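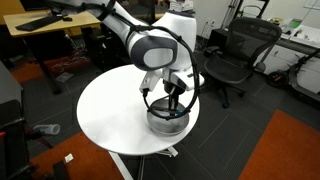
The pen bowl in its new spot, on the round table.

So I finally moved the bowl. If you read my post back in January about the great desk clear-out, you'll remember I was complaining that every pen in the place had gone missing, and then I found 38 of them in one drawer. Thirty-eight! Most were dead. A few had leaked, and one had glued itself to a packet of sticky notes that I'd been looking for since before we moved in.

Dorota's advice was to get a pen cup like a normal person. I tried two. The first one was too tall and skinny and went over every time I reached for my tea, and the second was a very nice ceramic thing from Minhas that I didn't want to scratch, so it ended up holding nothing at all (it's on the windowsill at home now, looking lovely). Then I was clearing out a kitchen box and found this stainless steel mixing bowl, the shallow kind, too small for a proper salad and too big for dips. I stuck it on the long desk by the wall and started dropping pens in it. It worked so well that I've been a little smug about it.

The trouble with the long desk is that it's where everything goes to die. Mail, chargers, the Clikton catalog I keep meaning to recycle. Within a week the bowl had a roll of tape in it, plus some batteries of unknown status and half a granola bar. Now it lives on the round table and the rule is that it only holds things you can write with. I'm down to one marker in there at the moment, the dark one with the bit of teal green on the end, and I love it. I know one marker in a bowl looks kind of silly, but I can find it!

I do want to say something about the table, because a couple of you asked where it came from. I bought it secondhand from Garnet, who was closing up the Kirkumine office and wanted it gone by the end of the month. I paid 51 dollars and had to carry it down the stairs myself, which I would not recommend with a pedestal base. Those metal feet splay out just enough to catch you on the shin at every landing. It's a glossy white top, so it shows every fingerprint and every ring from a mug, and I've wiped it more in one spring than I wiped my old one in years. Plain dish soap and a barely damp cloth, then dry it right away or it streaks. The fancy spray from Pevlow made it worse, sorry Pevlow.

Still worth it, I think. Round is so much better for this room. The old rectangle had a corner that stuck out right where you'd swing the black mesh chair around, and I had the bruise on my hip to prove it. With the round one you can just roll up from any side. The chair rolls pretty well on the carpet tiles too, better than I expected, though it does collect fluff in the casters and I have to pick it out with tweezers now and then - gross but weirdly satisfying.

Next up are the drawers under the long desk. They look so calm from the outside with their white fronts, and inside it's all cables and old receipts. I'm going to do one a week and throw out anything I can't name. Dorota has already put dibs on any working scissors.

If any of you have a good way of storing spare cables that doesn't involve a hundred little labeled bags, please leave it in the comments. I tried the bags. I lost the bags.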